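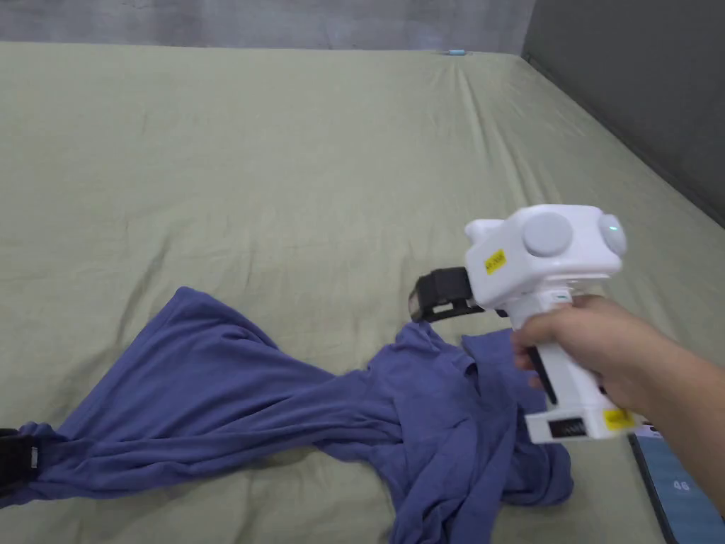

Chapter 3
Fibers, Yarns, and Why Your Clothes Behave the Way They Do

I learned about fabric the expensive way. My first winter in Dusutby I bought a wool sweater from a shop called Flimham, wore it maybe twice, and then threw it in the washer with my towels. What came out would have fit a large cat. I was crushed! I had spent most of a paycheck on it, and I had no clue what I'd done wrong (I even blamed the detergent for a while).

If I'd read a chapter like this one first, I would still own that sweater. So let's start with it. Wool fibers are covered in tiny overlapping scales. Heat, water, and a lot of tumbling make those scales catch on each other and lock up, and once they've locked you can't talk them out of it. The process is called felting. People do it on purpose to make hats and slippers, and I did it by accident to make a cat sweater.

Cotton shrinks too, but for a different reason. At the mill, cotton yarn gets pulled tight while it's being woven or knitted, and it stays a little stretched until it meets warm water and relaxes. Most of that happens in the first few washes. After that you can pretty much trust the size, which is why I buy my cotton shirts a touch roomy and then stop worrying.

In Chapter 2 we looked at where fibers come from. Now we get to how they're put together, and this is the part I love best. Take the same cotton and weave it, and you get a bed sheet: yarns crossing over and under, flat, with very little give. Knit it instead and you get jersey, which is rows and rows of little loops. Loops can open and close, so jersey stretches, hugs your shoulders, and curls up at a cut edge in a way that drives beginning sewers up the wall. Same plant, completely different personality.

You'll also meet thread count in this chapter, and I have opinions. A sheet sold as 400 is not always nicer than one sold as 200. Some sellers count every thin strand twisted into a yarn, and the number climbs without the cloth getting any softer. I once slept on a very plain set of Swanson sheets at a guest house in Vedonero, low count and all, and I still think about them.

Before you go on, grab 2 things from your closet, one woven and one knitted, and keep them next to you while you read. Tug each one sideways, then lengthwise, then on the diagonal, and jot down what moves and what doesn't. We'll use your notes in Section 3.1, where we start with the plain weave.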